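Hurkarville Dish Library
Progress report to the Billden Fund, second half-year
23 October 2022

1. Where we are

The grant pays for a lending service for party tableware: plates, bowls, cups, serving dishes, table linen and the crates to carry them in. A household or club in Hurkarville books a set, picks it up, feeds people off it and brings it back. The application described this as "a simple model." We would like to withdraw the word simple and keep the rest.

Lending started on time. Bookings over the summer were ahead of the plan, September fell short of it, and October is close enough to the line that we have stopped checking it every morning. Most loans are for birthdays and family reunions. After those come school events, funerals and one very long chess tournament, for which we had budgeted nothing and lent nearly everything.

2. Stock

The first order of bowls and cups was bought for color, on the theory that people would rather borrow something cheerful. They would. They also send back whatever is cheerful along with whatever of their own happens to be near it on the draining board, so our stock has grown in places. We now own several gravy boats. If the Fund knows of a household in the county that is short of a gravy boat, we would be glad to hear from it.

Losses are lower than we allowed for. Teaspoons are the exception, as we were warned they would be by every caterer we asked, and we have moved the money set aside for broken plates over to spoons. The plates themselves are holding up well. A few have come back with knife marks, and we have left those in use.

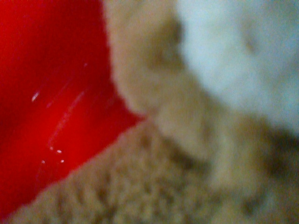 One borrower wrote on the return slip that the sets were fine but there was never a big enough bowl for potato salad, and that a town this size ought to be able to get a potato salad into one bowl. We agree. Larger bowls are in the next order, and the booking page now lists capacity in helpings as well as quarts. The helpings are our own estimate and are already being disputed.

3. Bookings and the Lobo system

Bookings run through Lobo, the calendar program we chose in the spring after a trial period in which it behaved beautifully. In July it began to treat any loan that ran past midnight as a new loan, and sent the borrower a cheerful message of thanks for returning a set that was still on the table with cake on it. The fault took two weeks to fix. During that time we kept a paper book beside the computer and relied on the paper book.

The paper book has stayed. We know the milestone reads "fully digital booking," and we are reporting it as partly met. The program is good at reminders and searches. The book is good at notes such as "says 30 guests, will be 50" and "call the daughter, not the son."

Deposits remain at seven dollars a set. We tried waiving them for a month for first-time borrowers, as the Fund suggested at our last meeting. More people booked, and more people also failed to pick up what they had booked, leaving crates packed and waiting by the door over the weekend. The deposit is back. It can still be waived on request, in person or by phone, and we don't ask for a reason.

4. Linen

Linen is the part of the project we knew least about and have now learned the most about, chiefly from mistakes. The plan was for borrowers to return it unwashed and for us to send it out. The laundry we had in mind closed before our first load. The next one, in Grimden, does good work and collects on a day when we are shut.

For now, borrowers may wash the linen themselves and get part of the deposit back, or return it as it is and leave the deposit whole with us. Almost all choose to wash. The results vary. Beet comes out, it seems, if you get to it early. Candle wax comes out if you know how, and turns into a larger and flatter problem if you don't. We have added a page on wax to the crate.

Ironing has been dropped from the service altogether. It was costing more staff time than everything else on the linen side, and not a single borrower has mentioned the creases. 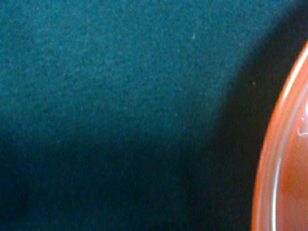
Will the linen side ever pay for itself?
Probably in the second year, if the Grimden laundry keeps its current price and we can share a collection with another customer on the same street. Without a shared collection it will go on losing a small amount each month, and we would cover that from deposits.

5. Use by groups

The application promised that clubs and associations would make up a good part of our users. They have, in a way that took some getting used to. More than 18 groups have registered. Many registered, borrowed once, asked detailed questions about our supplier and then bought their own. This counts as a use under the terms of the grant and also, we suppose, as a success, since fewer disposable plates are going into the trash either way. It does mean that some of our best customers are former ones.

Schools are steadier. They borrow the same things at the same times and bring them back on the right day, stacked. What they would like is a later pickup hour. We are trying one late opening a week until the winter break and will report on it next time.

6. Money

Spending is within budget overall. Storage came in under, because the shelving we had priced new was available used. Transport came in over. We had assumed people would carry their own crates, and they do, apart from the ones at the top of the hill. A hand truck was bought and then, after it had been down the hill once unaccompanied, a hand truck with a brake. Receipts for both are attached.

We ask the Fund's permission to move what remains of the shelving line into transport. The amount is set out in the attached table and does not change the total.

7. Next half-year

The large bowls will be ordered and the stock list redone from scratch, gravy boats included. We will settle the laundry question one way or the other before the holiday bookings open. We also plan to offer a smaller set for two tables, which borrowers have asked for often and which we resisted for no reason we can now reconstruct.
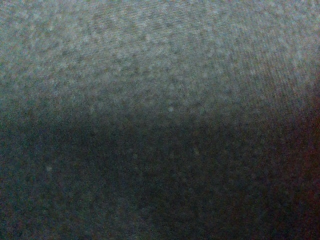
Figure 3. Mottled gray surface, close view.

Attached: table of spending against budget, list of loans by month, receipts, the page on wax.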